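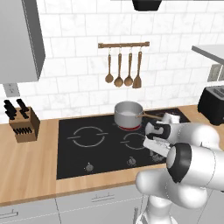

Back burner on, handle turned to the side.

Cold-Weather Walk-Through for a Small House, With Our Comments

Posted in November by Jusine House Notes
2 comments | 16 shares

Search this site... Go

We go through this list every year when the leaves are down and the gutters can't be put off any longer, and every year we add a line or two in the margins, so it has become a bit of a ramble. Please print it and scribble on it. Ours has a coffee ring on the second page and a whole paragraph about a raccoon that we've spared you.

The house is a story and a half on the Stitmont side of the hill, with a crawl space, a woodstove and more extension cords than we'd like to admit. Skip whatever you don't have.

OUTSIDE

[ ] Gutters and downspouts clear, elbows included
Comment: Done, on the second try. The back elbow was packed solid with maple seeds and a tennis ball. Downspout extension was lying in the flower bed, so back on it goes, with a screw this time.

[ ] Steps and handrails solid
Comment: Give the rail a real shove, like you would if your foot had gone out from under you. The front one is fine. The side one moves at the bottom post and needs a longer bolt before the first ice. MARKED FOR REPAIR.

[ ] Hoses off, outside faucets drained
Comment: Don't forget the one behind the lilac. We forgot the one behind the lilac two winters ago and paid for it in April.

[ ] Dryer vent flap opens and closes
Comment: Opens nicely. A good handful of lint came out of the hood, and another from the first bend of the duct.

[ ] Dead limbs over the roof or the driveway
Comment: One on the big ash, over where the car goes. It's far too high for us and our ladder, so we've called about it and we're parking on the street meanwhile.

HEAT

[ ] Furnace filter changed, date written on the edge
Comment: Changed. The old one looked like a wool blanket, and we were a little ashamed of ourselves.

[ ] Chimney swept, cap in place
Comment: Swept in the early fall. The cap has a small dent and the sweep says it can stay as it is.

[ ] Stove door gasket holds a slip of paper
Comment: Close the door on a strip of newspaper and tug. It should fight you all the way around. Ours lets go at the lower hinge, so there's a new rope gasket on the shopping list. Pass for now, with an asterisk.

[ ] Ash bucket is metal, with a lid, and lives outdoors
Comment: Yes, yes and yes. It had crept up onto the porch boards again. Back to the gravel.

[ ] Space heater plugged straight into the wall
Comment: The little Urkero in the sewing room was on a power strip. Moved. The strip has gone in the trash so that we aren't tempted.

KITCHEN

[ ] Fire extinguisher charged and easy to reach
Comment: Needle's in the green. It was behind the flour bin, though, and it now hangs by the door, where you'd be heading anyway.

[ ] Range hood filter washed
Comment: Hot water, dish soap, an hour's soak, and a fair amount of grumbling.

[ ] Nothing that burns kept near the cooktop
Comment: Dish towels, the paper towel roll, the mail, that nice wooden bowl somebody gave you. Have a look at where your pot handles end up too, and swing them in from the front edge, especially if you have small visitors over the holidays. We've got into the habit of saying "handle" out loud when we set a pan down, and it has caught on with the whole family.

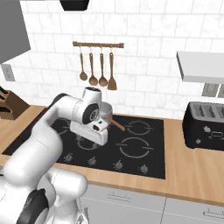

[ ] Outlets near the sink trip and reset
Comment: Press the test button, see that the lamp goes off, press reset. The left one was stiff but did its job. Try it again in spring.

ALARMS AND WAY OUT

[ ] Smoke alarms tested, one on each floor and in every bedroom
Comment: All of them good and loud, and the dog has not forgiven us. The upstairs hall alarm is past the date on its back and gets replaced this week.

[ ] Carbon monoxide alarm tested
Comment: Passed. New batteries anyway.

[ ] Every bedroom window opens without a fight
Comment: The north room was painted shut! A putty knife and some patience took care of it, and it now goes up with one hand.

[ ] Flashlights where people expect them
Comment: Found one in the truck and one in the bathtub toys. Both returned to their hooks.

STILL TO DO
Side rail bolt, gasket rope, upstairs alarm, the ash limb.

2 comments

yu_on_the_hill: Could you add the sump pump? I pour a bucket in ours every fall to see if the float comes up, and last year it just sat there.

Jusine House Notes: Good one, we'll put it under the crawl space when we get to that page. We don't have a pump ourselves but half the street does.

Share | Print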